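Polavano asks Flarnix to show its workings on "lifetime" floor polish

Consumer group Polavano has written to Flarnix for a second time, asking how the firm can claim that one coat of its new floor polish lasts "the lifetime of the home".

The claim is on the front of every tin. The small print on the back tells buyers to apply a fresh coat every 3 months, and keep pets off it for 4 hours. We struggle to see how both can be true.

Flarnix says 823 households tried the polish and were "delighted". It has not said how they were picked, how long the trial ran or whether they paid for their tins. Our first letter asked all of this. The reply was a leaflet and a money-off voucher.

"I'd love a floor I never had to polish again," said Ruairi MacRitchie of Polavano. "But I've read the tin, front and back, and I'm no nearer to believing in one."

Darcy Després, who handles our household complaints, would like to hear from anyone who has used the polish for more than 2 months. Please keep your receipt and the tin.
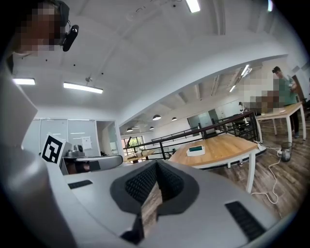 Ulaleck, 25 August 2019

Flarnix has been asked to reply by the end of October. Its answer will be printed in full in our newsletter, vouchers excepted. The polish is also sold under the Mollah name, in a smaller tin with the same promise on the front.

Press contact: Ruairi MacRitchie, Polavano, Ulaleck.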